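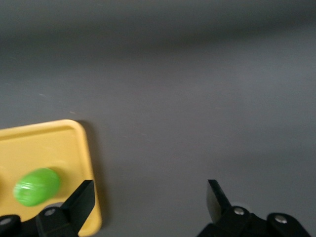 Hello all,

I have now finished the first part of the comparison that I promised to this list, so I am writing down what I found before I forget the details. Please excuse the length.

The quoted message is from the list last month and it is the reason why I started:

> We run the Hulex parallel gripper with the flat fingers and we are
> happy with it for boxes. For round things we are less happy. Has
> anyone compared it with the Piter fingers on the same arm? I am
> mostly interested in eggs, fruit, small bottles, anything which
> wants to roll. The Medina people say that the controller matters
> more than the finger, but I have seen no numbers from them.

My answer is that both matter, but the finger matters first. I used the same arm and the same controller for the two sets and I changed only the fingers. Each set made 500 picks from a shallow tray with a raised rim. The objects were an oval one like an egg and a bigger one like a potato. Both are useful because they do not lie the same way twice.

With the Hulex fingers I had 100 failed picks. Most of them came when the long axis of the object was pointing to the fingers and not across them. The flat surface then touches at one small point, and the object turns away when the force rises. With the Piter fingers, which have a softer pad, the failures were clearly fewer, but I lost part of my notes for that set and I prefer not to give a number until I have repeated it.

The rim of the tray was a bigger problem than I expected. When the object is near the side, one finger must come down between it and the rim, and there is often not enough room. I tried three things:

1. Turn the wrist so that both fingers go parallel to the rim. This is the best solution, but the cables must allow it.
2. Open the fingers less before going down. It helps a little.
3. Push the object to the middle first. It works, but it is slow.
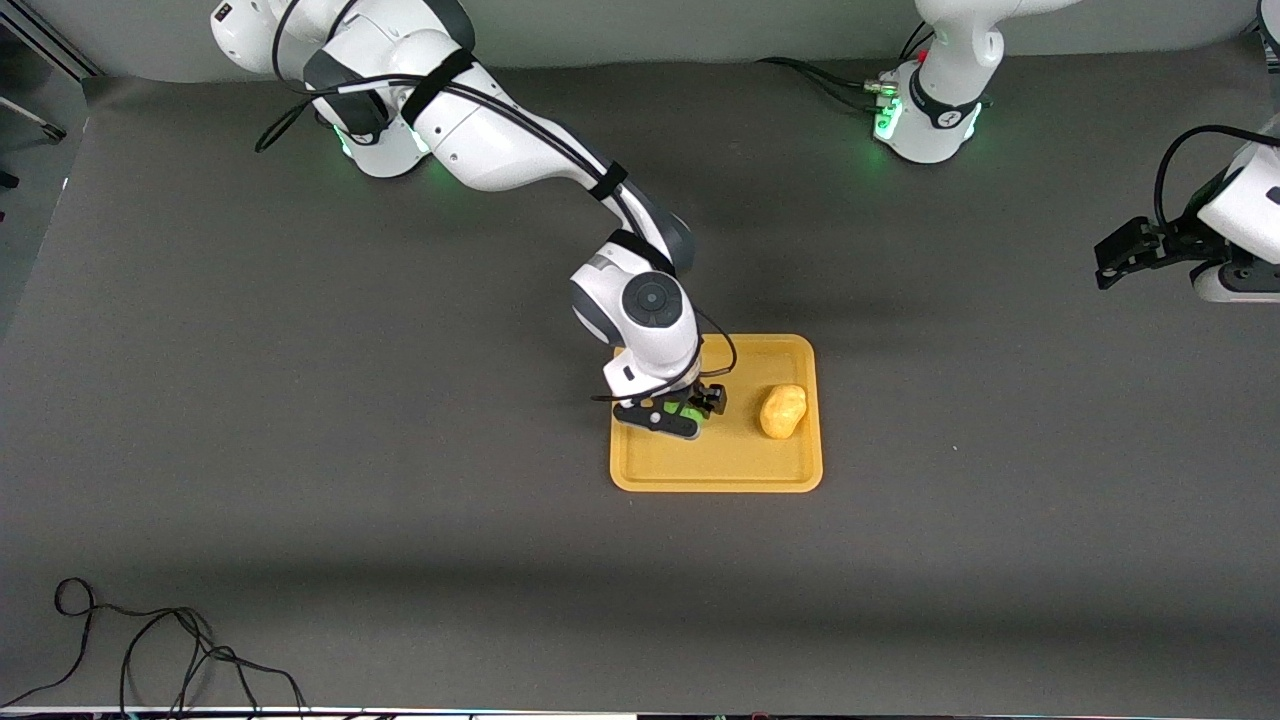
For the cables I can only say that you should leave a bigger loop at the wrist than looks necessary. I had mine too short at first and the arm stopped with a torque warning at the end of the turn. I spent one whole morning looking for this fault in the software.

About the cameras: the wrist view is very good for the last part of the movement, but the tray is often only half inside it when the arm is still high. The fixed view sees all of the tray, but the gripper can hide the object just when you need it. I now use the fixed one to choose the object and the wrist one to correct the position – the change from one to the other happens at 100 mm above the table. If somebody has a better rule for this, I would like to hear it.

I have not touched the force settings yet. I plan 900 more picks for that, in July if the arm is free.

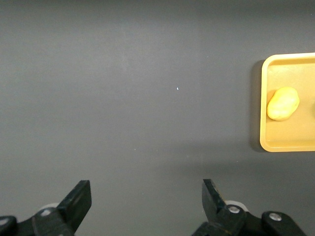

Mollgate: we had the same trouble at the rim and solved it with thinner fingertips. They bend after 3,000 cycles or so in our case, so keep a spare pair. I would also repeat your Hulex set with a slower closing speed before you blame the flat surface. At half speed our long-axis failures almost disappeared.

Related threads
- Piter pads: how to clean them
- Hulex fingers on an older wrist flange
- Medina controller, torque warning with no load
- Calibration of wrist camera after changing fingers

Last updated: July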